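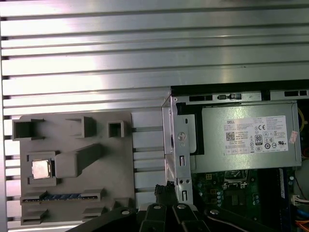
Sorting is the part of computer repair that most books skip, and they skip it on the grounds that anyone can put a part down on a table. I have my doubts. Ask people who fix desktops for a living where the processor was while they worked on the rest of the machine and you will get a shrug, a pocket, a coffee saucer, or the lid of the case. A chip resting in a recess of its own in a molded gray tray, with the opened tower lying on its side next to it, is already better than what goes on in most shops. Whether it is good enough is another matter, and one this chapter takes up at some length.

Chapter 5
Parts Off the Board: Holding, Sorting and Putting Back

Two claims are made again and again about layout. The first is that a fixed place for every part prevents damage. The second is that it saves time. Both are printed in the manuals of people who sell trays, and both deserve a harder look than they usually get.

Take damage first. A processor can be hurt in several ways: by static, by pressure on the wrong side, by a fall, by dirt on its contacts. A tray pocket deals with the fall, and with some of the pressure. It does nothing at all for static unless the tray is made of the right stuff and is properly grounded, and you cannot tell that from the color. Gray plastic is gray plastic. I have met technicians who trusted a tray for years because it looked like the kind of tray one ought to trust. If the supplier cannot give you a figure for its surface resistance, assume it has no protective value and keep the parts in bags until you want them.

A metal work surface raises a similar question. Ribbed aluminum is stiff, it wipes down easily, and it makes a fine base for a fixture. It is also a conductor, and a bare live board should never be powered up while lying on it. Students hear this, nod, and then do it anyway in the third week.

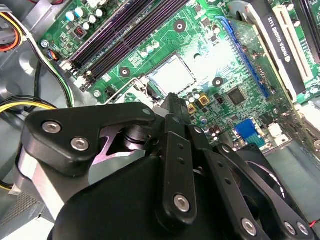

Now for time. In the Veltham workshop, where Bernadette Perrin and I taught the evening course, we kept a log of 862 jobs in which a processor or memory module came out and went back in. We had hoped to show that people who used a tray finished sooner. The log would not say so. Those who used one were slower at the start of a job, because they had to set things out, and faster at the end, because they did not have to hunt. The two nearly cancelled out. What did change was the number of jobs that had to be opened a second time, and even there I would be careful: the people who bothered with trays may simply have been the more patient ones to begin with. Faisal Lashari still thinks I am too hard on our own numbers. He is welcome to run the count again.

So the case for laying parts out in a fixed way is weaker than it is usually made to sound, and this book still asks you to do it. The reason is a modest one. When each part has one place, an empty place or a full one tells you something. A memory module still sitting in its slot on the tray after you have closed the case is hard to miss. The same module under a rag is easy to miss – and customers do notice.

Some things to keep in mind before the exercises:

Lay the tower down so that the board faces up and you can reach it without leaning over the power supply. Unplug the power cord before you do this. The switch on the back does not count.

Look at the memory slots before you pull anything. Write down which ones were filled. The order matters on many boards, and your recollection of it after lunch is worth very little.

Handle a processor by its edges and set it down in a pocket that fits. A pocket that is too big lets the chip slide, and you might as well have used the saucer.

Be wary of any fixture sold as universal. The Kindus tray we tried in October fit 3 of the 5 module types we had on the shelf, and held one of those so tightly that removing it took two hands.

Section 5.1 deals with memory, since it is the most forgiving part to practice on. Section 5.2 goes on to processors and sockets, where mistakes cost more. Readers who already swap memory without trouble may be tempted to start at 5.2. They should at least read the pages on clips first, as most of the broken ones we saw at Veltham were broken by people who had done it many times before.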